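Search reports Go Advanced

Category: Student work > Year 2 projects > Home and Interiors

Patterned wallpaper in rented rooms: who wants it, who puts up with it
Project report, Tsung-han Chung

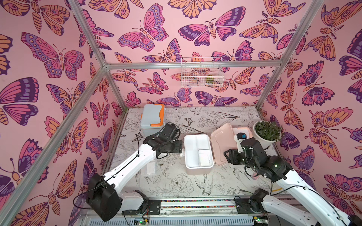
My question was simple enough. Do tenants like living with a strong wallpaper pattern they didn't choose? Landlords in Hutham mostly paint everything off-white. A few don't. I wanted to know if the ones who don't are losing people over it.

Background, short version. Wallpaper went out of favour in rented houses because it is slow to put up and a pain to patch. One torn strip and you need the same roll, same batch number, or the colour is off. Paint you just go over. But paste-the-wall papers are quicker than the old sort, and there are peel-off ones now too. So maybe the old argument is weaker than it was. That was my starting point anyway.

What I did

Paper questionnaire, one side of A4, handed out in Hutham and Eltum during November. 179 given out, 38 came back. Poor return. I put most of them through letterboxes, which was a mistake, should of knocked. The ones I handed over in person at the Eltum launderette came back much better.

I also did 4 longer interviews, all with people who had lived in a papered room for a year or more. And I visited 2 shops, Barreto on the high street and Stadel, which is more of a trade counter.

What people said

Most people didn't mind pattern in a hallway or a small toilet. Bedrooms were where they got fussy. Several wrote that a big print was fine for a week and then tiring, one wrote "I lie there counting the repeats". Large flowers and insects came up more than stripes, both as favourites and as worst. Very few people were in the middle. Plain textured paper got almost no comments at all, good or bad.

Colour seemed to matter less than size of the motif. I had expected the opposite. A woman in Eltum told me her back bedroom has a huge fern print in dark green and she'd never swap it, but she had a tiny rosebud one in her last place and hated it. Her sister thinks the ferns are horrible. So, taste.

Several tenants raised damp without being asked. Paper lifting at the corners on outside walls, mostly behind wardrobes. I hadn't put a question about it, which I regret, it clearly needed one.

The shops

Barreto said customers take a sample home, tape it up and come back wanting something calmer. They also said people forget pattern repeat when they measure. With a long repeat you waste a good bit off every drop, and then you're short by a roll and the batch has sold out. Stadel sells nearly all lining paper to landlords, for hiding bad plaster before painting. Hardly any pattern. The man on the counter thought my topic was odd but gave me an offcut book, very useful for the interviews.

Problems

Sample too small to say much. No landlords answered, I wrote to them but too late in term. Question 6 was badly worded, people ticked both boxes and I had to leave it out. Also some of the launderette lot own thier homes, so their answers are kept separate in the appendix.

If I did it again

Knock on doors. Ask about damp. Show everyone the same sample book so they are talking about the same size of print. And start with the landlords, the tenants were the easy part.

Appendix A (questionnaire) and Appendix B (tables) are with the printed copy in the department office.

Contact | Copyright of each report stays with its author | Back to top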